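Workshop tips: preparing product clips for interactive video adverts

Shoot on a plain surface and fix the tripod before placing the product. Clickable areas follow screen position, so a shift in the camera means redrawing every one of them.

Keep each clickable area at least 80 pixels wide. Fingers are less accurate than a mouse. On the Nerovo job we drew 4 areas per clip and left clear space between them.

Lock exposure and white balance by hand. Automatic settings drift when a hand enters the shot, and the drift shows when viewers jump between branches.

Name files by branch, then take. The Trusthorpe folder held 1,206 files by October, and 708 of them had no branch number.
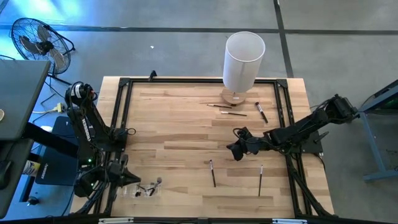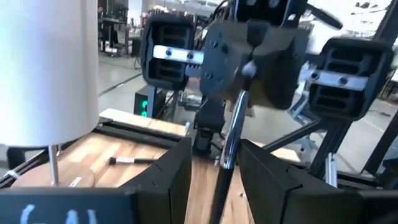 Innes Kerr writes that fixed areas are fine for still products, but that for anything turning on a stand he sets a tracking point every second and checks each by eye. He also asks for the branch number to go on the slate, as file names get changed by the editing software.

Hold the last second of each branch without movement. The player needs time to load the next clip, and a still ending hides the pause.

Test the finished advert on a slow phone with the sound off. Captions should sit above the player controls. Export the area data separately from the video and keep both in the same folder.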